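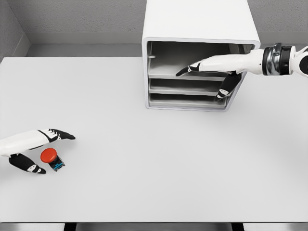
Moving a small shop off a hosted cart

April 2023

For three years the shop ran on Distov, a hosted cart with a monthly fee and a fixed set of templates. It sells replacement parts for sewing machines: belts, bobbin cases, feed dogs, foot pedals. The catalogue passed 1000 lines over the winter and the limits of the plan began to show. I have now moved it to Nisari, which I run on my own server. These are my notes on the work.

Why I moved

Distov allows 64 variants per product. That is plenty for clothing and too few for belts, which come in many lengths and three profiles. I had split the belts across several product pages, and customers kept ordering from the wrong one. The search box also ignored part numbers containing a hyphen, and most of mine do.

The fee was a lesser matter. With the server, backups and card charges added up, Nisari costs nearly the same.

Exporting the catalogue

Distov exports products as a CSV file with one row per variant. The parent product's title appears on the first row only, so every later row has to be matched by its handle. Nisari wants the title on every row. A short script filled in the blanks.

Prices came out including VAT. Nisari stores them net and adds the tax at display time, rounding on each line of the basket. The first import gave me a good many items priced a penny over. I switched rounding to the order total and the printed prices matched again.

Product photographs are exported as links to Distov's own servers. Download them before you close the account. The links stopped working the day mine was shut.

Stock and orders

Stock levels live in Bakker, a separate inventory program on the office machine. It sends changes to the cart every 60 seconds. Distov accepted a full stock list each time. Nisari prefers only the changed lines and will refuse a full list while the previous one is still being processed. Bakker has a setting for this under Connections, labelled "partial updates", and it is off by default.

I did not import old orders as live records. They went in as a read-only archive, searchable by order number and email address. Customer passwords cannot be moved, so each account holder was sent a reset link. I sent them in batches of 12 to keep the mail host from treating them as junk.

Payments

Fellach handles the cards, as before. Card details are typed into a form served from their side and never reach my server, which keeps the compliance paperwork short. The notification address had to be changed in their control panel as well as in the cart. I missed the first of these, and for one afternoon paid orders sat in the queue marked as pending.

Still to do

The old product addresses redirect properly, but category pages with filters applied do not. Postage to the Channel Islands is being charged at the mainland rate. I plan to fix both in May, along with the invoice template, which prints the company number twice.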